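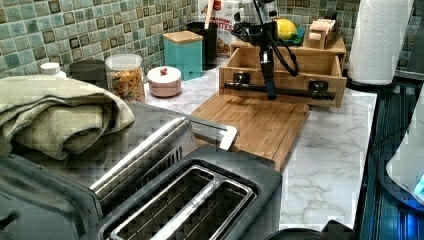 From: breakroom-ops list
Date: Saturday, August 5, 2023
Subject: Re: Prurkstead kitchen, what changes for the morning crew

Replying to the list because I got the same question from several of you separately.

> We were told in March that the arm would do toast and cold setup only,
> and that the morning prep jobs were safe. Now the new rota has one
> person on the early shift where there used to be 2. Which is it? And
> who is supposed to wipe down, fill the canisters and deal with the
> deliveries while also watching the machine? Some of us at the Tidura
> building would like to know before it comes to us.

Both are true, and I can see why it reads badly. No one has been let go at Prurkstead. The second early person was moved to the lunch shift, same hours per week, later start. One of the two people affected asked for that. The other did not, and lost the early shift premium, and that is still open. I have raised it with Nistix and with our own HR and I have no answer yet. When I have one I will post it here.

On what the arm does. It handles bread from the board to the toaster and back, and it can set out dry items if they are where it expects them. That is the whole list for now. It does not cut, it does not touch the stove, and it does not clean. The Nistix proposal talked about 248 breakfasts a week, but that figure counts anything with a piece of toast on it, so please don't use it to work out staffing. I asked for it to be taken out of the next version.

What has changed for the person on shift is mostly the kind of attention the job takes. You used to get the toast going and turn your back on it. Now you are stopping and starting to clear a slice that went in crooked, or to move a canister someone put back in the wrong place. In the July log there were 73 stops. Most took under a minute to clear, but they come in the middle of something else, usually a delivery. The crew say the work is less tiring on the hands and more tiring in general - I would take that seriously, they have done it both ways.

A few practical points that came out of it:

Wiping down is still a person's job and it now has its own slot, 15 minutes before opening, with the arm switched off at the wall. Paused does not count as off.

Towels stay away from the toaster while it is on. This was always the rule. It matters more when the person nearest is at the back door signing for milk.

Anyone can stop the arm for any reason and does not have to write up why. The first version of the log had a "reason" box that felt like being marked, and it has been removed.

Training was one hour. It should have been a full shift alongside someone who knew the thing, and I have asked for that before it goes anywhere else.

For Tidura: no date is set. The Munshi people, who run your canteen contract, have seen the trial notes but haven't signed anything. If they do, the rota has to come to this list at least 3 weeks before it starts. That was agreed in writing and I will send the wording to anyone who wants it.

I would also like to hear from anybody on earlies who has noticed a change in their breaks. At Prurkstead the single person has been taking theirs late or skipping it, as there is nobody to hand over to. The arm is not cover. If your supervisor says it is, forward me the message.

Prurkstead kitchen rep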